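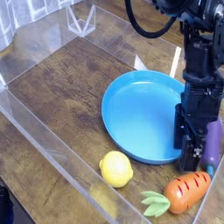 Good manners for small robots

The rulebook at Hunier is 57 lines long, and Jonatan Söderlund would like it to be shorter. He wrote the first version in July on the back of a delivery note, after a week in which three people had changed the lighting, swapped the plate and moved the camera without telling each other. By the end of that week the shop had plenty of recordings and no way to compare any of them.

I love this kind of document. Big factory robots have had thick safety standards for decades, and rightly so, but the little tabletop arms now turning up in workshops, libraries and spare bedrooms have mostly been run on common sense. Common sense varies a lot from bench to bench! What Söderlund and his colleague Rafferty Dunleavy have done is write theirs down, test it on strangers and throw out whatever didn't help.

The first section is about the space around the arm. Clear panels go up before the power goes on. Hands stay outside the panels while the motors are live, and that includes the quick little reach to straighten a toy that has rolled over. Dunleavy admits he was the worst offender. "You see a lemon in the wrong spot and your hand is halfway there before you've thought about it," he told me. The rule now is to pause, switch the motors off, say "in" out loud, fix the thing, say "out", and only then start again. It sounds fussy for an arm you could carry under one elbow. A small gripper can still give a finger a nasty pinch, and a habit learned on a small machine is one you take with you to a larger one.

Cables get four lines to themselves. Every cable needs enough slack for the arm's full range, checked by moving the arm slowly by hand to its furthest corners at the start of each shift. No tape on moving joints. If a loop catches once, work stops until it has been rerouted, even if it came free by itself.

Then comes the section I found most interesting, on what makes a trial fair. Picking up play food and putting it on a plate is a common beginner's task, and it is surprisingly easy to cheat at without meaning to. People lay things out kindly. They turn the carrot so its leaves are out of the way, or set the eggplant down where the gripper already likes to go. Hunier's answer is a stack of layout cards, shuffled before each session, and whoever draws the card places the objects exactly as shown. A full session is 200 trials, and failed ones are kept. An object that ends up jammed against a panel is logged as jammed, with the time and the card number, and nobody gets to call it a practice run afterwards.

Clear plastic causes its own arguments. It throws pale streaks that shift with the sun, and a camera may make more of them than a person would. Söderlund wanted to ban it. Dunleavy wanted to keep it, on the grounds that visitors should be able to see what the arm is doing from any side. The compromise is rule 31: panels may stay, curtains are drawn to the same mark every time, and the operator records one still of the bare table before any objects go down.

The rules have started to travel. Plason, a training workshop across the harbour, took them on whole and then sent back a list of complaints, most of which were fair. Their learners couldn't tell the difference between a "stop" and a "pause", so both words now have a definition and a separate button colour. Nygård, a smaller outfit, runs only 2 arms and asked for a version that fits on one sheet. That sheet, printed large and hung at eye level, is the one I would hand to anybody starting out.

What none of them has settled is when a trial ends. Is it when the object touches the plate, when the fingers open, or when the arm is back at rest? Hunier says at rest. Plason says fingers open. The two shops swapped recordings to see how much it mattered, and out of 184 trials they disagreed on enough to keep the argument going through a very long lunch. For now each log has to state which ending it uses, right at the top, before any results.

The next draft is due once the Plason notes have been worked through. Söderlund has already marked six lines he thinks can go. Dunleavy wants to add one, about coffee.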